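Staying Late at the Csizmadia Center

Annag Gunn has been a hospice chaplain for 12 years. She works nights at the Csizmadia Center, and when I asked what she does there, she said most of it is sitting down.

"People think I come in and pray over somebody," she said. "Sometimes I do, if they ask. Mostly I pull up a chair and stay until they're tired of me."

She came to the work after a career in payroll. Her father was dying, and the person she remembers from that month is an aide named Imelda Umali, who stayed past the end of her shift so the family could eat together.

"She didn't say anything religious. She told us where the cafeteria was and that she'd be right there when we got back. I thought about that for a year before I signed up for a class."

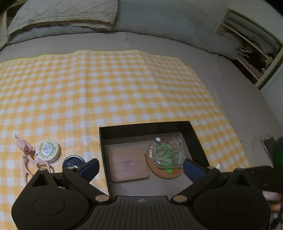 Gunn's pastor at the time, Kristóf Lakatos, told her to wait before quitting her job. She was annoyed with him then. She thinks now that he was right, and she kept both jobs until June of the following year.

I asked her about faith, and whether the work has changed hers.

"I have fewer answers than I started with. A man asked me at 3 in the morning if God was angry at him. I said I didn't believe that. He asked how I knew, and I told him I didn't know, I believed it. He seemed to think that was fair. Then he wanted to talk about his truck."

She doesn't keep a list of the people she has sat with, but she writes to the families once, by hand, a few weeks after the funeral. Some write back. One son, Zsolt Vincze, has called her every Christmas and always opens with the weather.

Her advice for people visiting someone who is very sick is short. Sit where they can see you. Don't tell them about your cousin who had the same thing. If you said you'd come back, come back.

"I missed one of those," she said. "I told a woman I'd see her after supper and I got held up down the hall. I still think about it when I get in the car."

Gunn plans to cut back to two nights a week next spring. She hasn't told the staff yet, but she said I could print it.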